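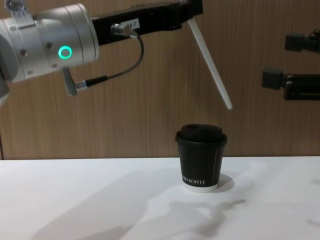
A lidded paper cup for the Lalwood counter is set up on a clear stretch of table. Put the cup down before handling the straw, and keep the straw's tip clear of the rim until it is over the opening. A black lid, as used here, makes a white straw easy to line up.

1. Press the lid down around the full rim.

2. Lower the straw at a slight angle - a thin one will lean once released.
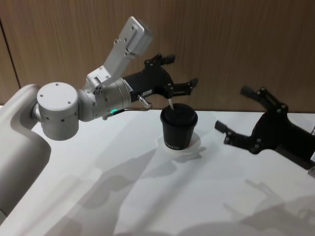
3. Check the lid again before serving.
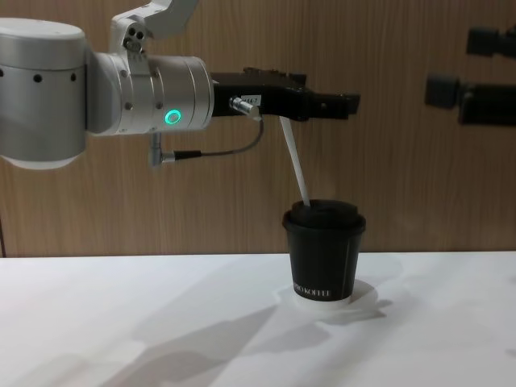

Cladbridge Counter Notes, p. 11

Straws are stored upright, 300 to a box.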